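MAINTAINING A SIMULATED HOUSEHOLD CELL
Handout 4: The Patalico rig, start-up and care

A simulated robot can't pinch your fingers or leak grease on your shoes. It has found other ways to be tiresome, and this handout covers most of them. Read it before the lab. The rig will not read it for you.

1. What we mean by "the cell"

The Patalico cell is three things stored together: a room, a mobile base with one arm, and a settings file that tells the two how to get along. The room is furnished like the apartment of someone who buys at auctions. Leave the furniture alone. Its positions are the reference for everything else, and last term a group spent an entire lab tuning a camera that was fine, having first nudged a console table.

2. Start-up

Load the room before the robot. If you do it the other way around, the base has no floor for a moment and falls, politely and forever. Then:

Open the Badley console and load the room file.
Wait for the physics to settle.
Switch on the base camera and leave the arm parked.
Save a still from the start pose.

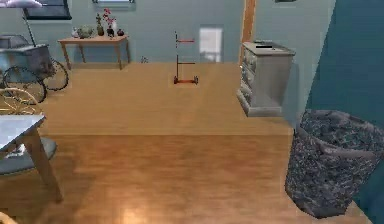
Settling takes 120 frames. You may be tempted to cut this short, and the software will let you. What you get is a chest of drawers that hums against the floor for the rest of the session and eats a third of your processor. If the step time is climbing and nothing is moving, suspect the furniture.

Compare your still against the reference copy in the course folder. Look at where upright things meet the floor. Thin objects show a bad floor height sooner than fat ones do.

3. Edges, and why they look chewed

Students report jagged edges as a fault every year. Usually they are a render setting. The base camera runs at low resolution to keep up with the controller, and a long diagonal shows it worst.
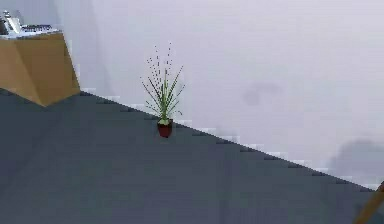
Course notes by the lab instructor, Björklund Automation Lab

Before filing a ticket, look at a baseboard. If it climbs in little steps but the steps stay put while the base is parked, you have a resolution problem, and the cure is patience or a better graphics card. If the steps crawl, the camera mount is vibrating. Go to section 5.

Shadows are a separate matter. A gray patch on a wall with no obvious owner may belong to something out of view. Turn the base before you start deleting lights. (Deleting lights is very satisfying and has never fixed anything.)

4. Collision shapes

Each object has two bodies: the one you see and the one the robot bumps into. They are supposed to agree. Check them in the corners first, as corners are where the base gets stuck and where people lose interest. 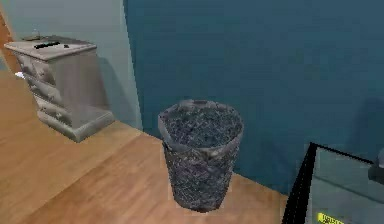

Figure 3. Corner check: gray nightstand, wastebasket, and a black-framed glass panel at lower right.

Glass deserves extra suspicion. The depth sensor in our model looks straight through it, so the planner sees open floor and drives on with confidence. Give every glass part a solid collision shape by hand and write it in the log. Tapered items need the right shape too. A plain cylinder around a wastebasket is wider than the basket at the bottom, and the base will refuse gaps it could easily take.

5. Camera mount

The mount is a stiff spring in the settings file, under the Gekham block. Default stiffness is 3322. Leave the units alone; they were chosen by someone who has since graduated. If the view shivers, raise the damping one notch at a time and repeat the start-up still after each change. If the view tilts, reload the mount. Do not tilt the room to match. It has been tried.

6. Drift check

Run this at the end of each session. Send the base back to its start pose, save a still, and line it up against something tall and narrow in open floor. 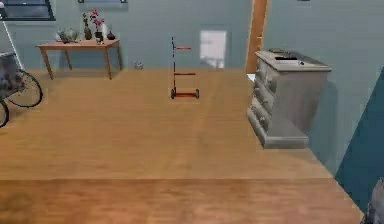

Figure 4. Floor view with the hand truck standing between the side table and the gray chest.

Anything over 13 pixels off the reference goes in the log as drift. Below that, write the number down anyway. If drift grows steadily from one session to the next, check wheel radius first, then floor friction, then whether your lab partner has been "improving" the settings file.

For next time: bring your log and the start-up still. The error list begins on page 189 of the reader, and you will want codes for floor contact and lost depth. Groups sharing a machine must save under separate names.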